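4. Evaluation of the Hakberg Kitchen Kit

4.1 What is being offered

The Hakberg kit is sold by Woltari as a complete two-arm station for tabletop sorting and tidying. The buyer gets the arms, the wrist cameras, the control software and a library of ready-made skills, which the seller's brochure calls "trained once, useful anywhere." We took up the trial offer in May and kept to the skills in the library. No skill was retrained, and we left the grip settings at the values the installer had chosen.

Our interest was narrow. Dagmar Vávra and Radek Vondráček had earlier tested Carrier, a single-arm product from a different seller, and found that its published success rate held only for objects close to those in its own demonstration videos. We wanted to know whether the same was true of the Hakberg kit. The brochure gives a figure for "produce handling" without saying which produce, how it was arranged, or what counted as a success. When Comfort Atinga wrote to ask, she was sent the brochure again.

4.2 Materials and layout

We used artificial fruit and vegetables throughout. Real produce bruises, and a bruised item is a different object on the next attempt. The drawback is that artificial items may be lighter and stiffer than real ones, so a good result here says little about a ripe peach.

The seller recommends a plain, matte work surface "for best results." We chose a dark veined marble on purpose. Kitchens have such counters, and a kit sold for kitchens ought to cope with them. Items were heaped together for the harder trials and set apart for the easier ones. The heap matters most to our argument, as it asks the software to decide where one fruit stops and the next begins. Figure 4 gives the wrist camera's view with an item held and others still close together on the marble.
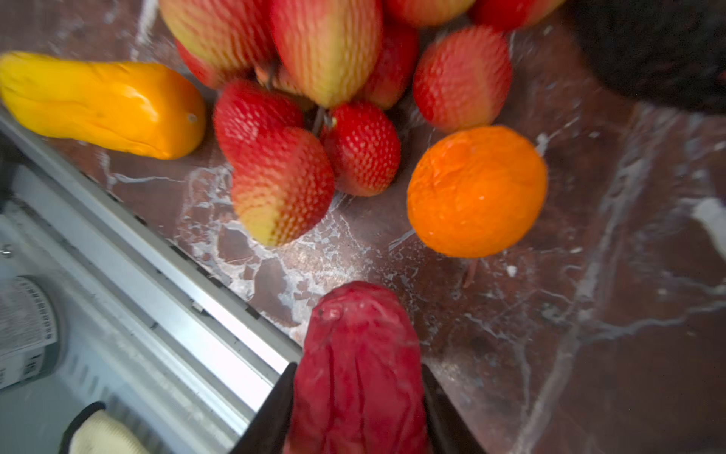

Figure 4. Wrist-camera view of a wrinkled crimson item between the gripper fingers, with clustered fruit beyond.

4.3 Procedure

Each trial began with the arms in their rest position. A typed instruction named one item and one destination. The operator, usually Norbert Beneš, then kept his hands off the controls until the arm stopped by itself or two minutes had passed. A trial was a success if the named item ended up at the named destination and no other item had been dropped from the table. We did not penalize clumsy motion or knocked neighbors, so our scoring is kinder than most customers would be.

We ran 126 trials in all. Štěpánka Pešek scored them from video without knowing which software version was in use. Where she was unsure, a second author scored the trial again, and we kept the lower score if the two differed. The seller's own staff were invited to watch and did so for one afternoon. They asked us to discard 10 trials on the grounds that the instructions were badly worded. We have left them in. The wording came from the sample phrases in the manual.

4.4 Use of the second arm

Much of the price of the kit lies in its second arm, and the sales material leans on this heavily. It speaks of the arms "sharing the work." We looked for signs of this in every trial in which both arms could reach the named item. What we mostly saw was one arm working while the other waited, sometimes in a place where it blocked a shorter path. Both arms were within reach of the middle of the table, where we kept the strawberries and, behind them, a pale green dish with a wavy rim for the larger produce.

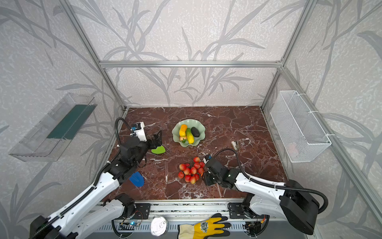
It is fair to ask whether a second arm earns its cost under these conditions. In only six trials did both arms take part in moving the same item, and in four of those the handover seemed to come from a failed first grasp. The software log labels all six as "cooperative." A reader who had only the log would take this for planned teamwork. We would urge anyone comparing products to ask for video along with log totals.

The mean planning delay also grew by about 15 seconds when both arms were enabled. The seller puts this down to collision checks and says a coming update, Asari, will shorten it. We had no access to that update and can't judge the claim.

4.5 Limits of this test

We tested one station, installed by the seller, in one room. A badly calibrated unit could explain part of what we found, although the built-in check reported no fault before or after the trials. Our fruit was artificial and our counter was a hard case. We also wrote the scoring rule ourselves, having found none to borrow from the brochure. The full list of instructions is given in Appendix B, together with the scores before and after the second reading.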